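4.2 Pairing as a household problem

Of the 141 households in the Casdale survey, 126 reported keeping shared footwear near a door, and nearly all of them described the arrangement as "tidy." We take the word as a statement of faith. Slides are a hard case because they have no laces to tie together and no heel to hang from, and because left and right look alike to anyone in a hurry.

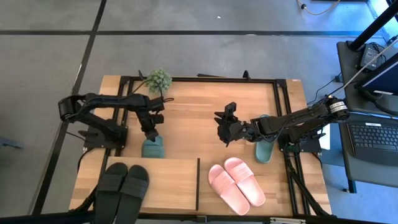
Arnaud and Howlader treat a pair as complete when both members are in the same room, a generous standard that would make most marriages a success. Our own rule was stricter. Slides had to lie side by side, toes the same way, close enough to be stepped into without a search. The black pair on the wooden board meets it easily, and the pink pair lying diagonally on the wood can be argued over, as it was at some length in March. The teal pair, with one slide set apart from the other, fails on distance alone. We coded such cases as "separated," having voted down "estranged."

Setting matters too. Respondents kept their slides in hallways, under radiators and, in Feltgate, on top of a piano.
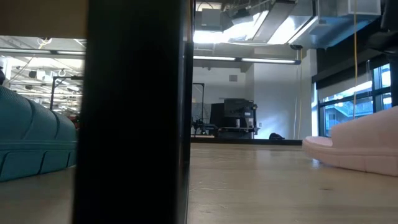
Figure 2. The main room, with teal cushioned seating at left and a white wall at the far end.

The household diaries yielded 3573 entries, many of them complaints. Color was the cue people trusted most when matching slides, and it served them well until two family members bought the same color. Talukder's proposal to sort by strap

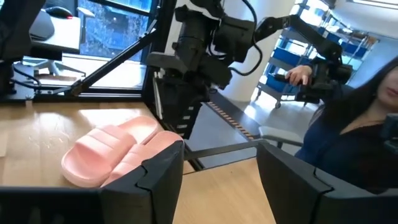
was adopted for the second round of coding, where it settled most disputes between slides of similar shade. It did less for overlap. One coder held that a slide resting partly on its partner was stored, the other that it was merely dropped, and the 2 positions were never reconciled. Both codes are kept in the tables that follow.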